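Open afternoon at the Burstead kitting plant
Posted in Visits, March

Burstead packs rigging kits and catering sets for hire companies. The rigging side sends out shackles, slings and pins. The catering side sends out bowls, cups and trays. Both go through the same building, and last month the plant opened its doors for an afternoon to show the arms it has been bringing in. I signed up through our regional packers' group and got a badge and a pair of orange earplugs at the gate.

Our guide was Geetha Raju, who started on the packing line and now runs the cell planning office. She took 12 of us through in one group. The first stop was the planning room, where every new pick is worked out on a simulator called Kettle before an arm on the floor is allowed to try it. Two former packers sit there full time.
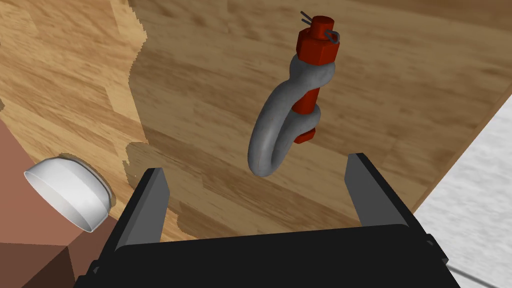 Geetha said the plant handles 1585 different items and that the arms are cleared for 100 of them so far. Everything else is still packed by hand. I had expected a higher number after reading the handout, and so had the man next to me, who runs nights at a warehouse near Andorico.

The floor itself was quieter than I thought it would be. There are 3 arm cells, supplied by Astura, along the north wall, and the hand benches take up the rest. Packers rotate between the two every couple of hours. One woman told me her wrists are better for it, but that she misses talking, as the cell stations are set too far apart for a conversation. Another said the worst part is being called over to clear a stop just when she has got going on a kit of her own.

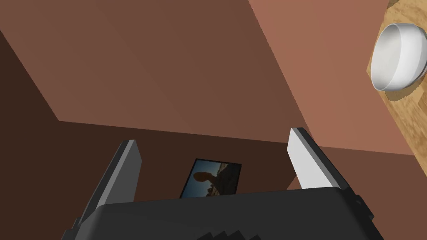 Pay came up, of course. People who train on the cells move up one grade after passing a short test, and they keep the grade if they go back to the benches. Agency shifts have been cut, mostly in the evenings. Geetha did not dodge that when she was asked. She said no permanent staff had left because of the cells, and that the agency workers had not been given much notice.

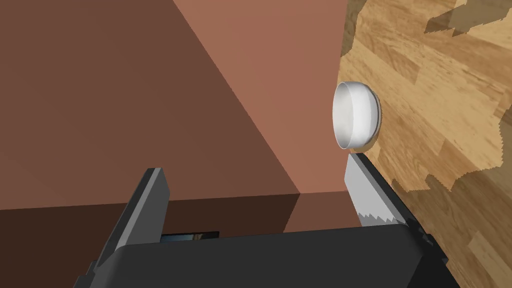

Training is where the packers' knowledge gets used. When a pick is being planned they sit in with the planning office and say what goes wrong with that item by hand. A lot of the talk was about grip and approach. Take a plain white bowl sitting right up against a block, with its rim facing to one side: a packer reaches for the rim without thinking, while the planners have to decide where each finger goes and how near the block it can come. Geetha said those sessions are paid at the higher grade, which the packers had to ask for twice.

We finished in the canteen at half past four with tea and a feedback form. Parking is behind the loading bay, and you will need closed shoes to get past the front desk. The next open afternoon has not been announced yet.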